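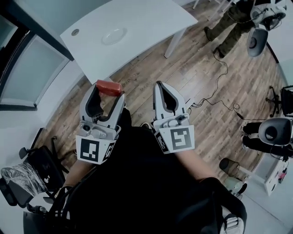 Section 4: Setting out and clearing the table

I rewrote this section in July after a few of you told me the old one jumped around too much. It covers the Solleo table once it's standing on its own legs. If yours is still in the carton, go back to Section 3 and come see me after.

Before you start

Pick your spot. I like mine a little way off the wall so I can get at the back edge with a cloth -- an arm's length is plenty. Wood floors are fine, but stick the felt pads on first (they're in the small Marinier bag with the spare screws, and yes, I threw mine out the first time and had to order more).

Caution: Don't drag the table. Lift it, with a second person if you can. I've got a long pale scratch by my window that I'm reminded of every morning.

Setting out

1. Wipe the top with a damp cloth and let it dry. White shows everything!

2. Put the flat things down first. Plates, discs, coasters, whatever you use. Keep them a hand's width in from the edge.

3. Bring the small blocks over one at a time and set each one down on its widest side. The glossy ones slide more than you'd think on this surface, so let go gently.

4. Check the front from where people will walk past. If something sticks out over the edge, move it in now.

Note: Clear plates are hard to spot on a white top, especially with daylight coming in from the side. I slip a Güler mat under mine when I have company.

Clearing away

5. Start with the blocks and finish with the plates. I used to do it the other way around and kept knocking things onto the floor.

6. Lift, don't sweep. Grit under a block will mark the top, and the Zeltcombe polish only hides the fine lines.

7. Look under the table before you call it done. Small pieces like to end up beside the legs or along the baseboard.

Caution: The top is rated for 105 pounds spread evenly. Please don't sit on it or stand on it to reach a shelf.

Care

Tighten the leg bolts after the first 9 days of use, and again whenever you move the table to another room. Hand-tight plus a quarter turn does it. If a leg still wobbles after that, try swapping the felt pad before you go at the bolt again -- mine had folded over on itself and I spent a whole evening blaming the hardware.

Spare pads and bolts are listed in Section 7.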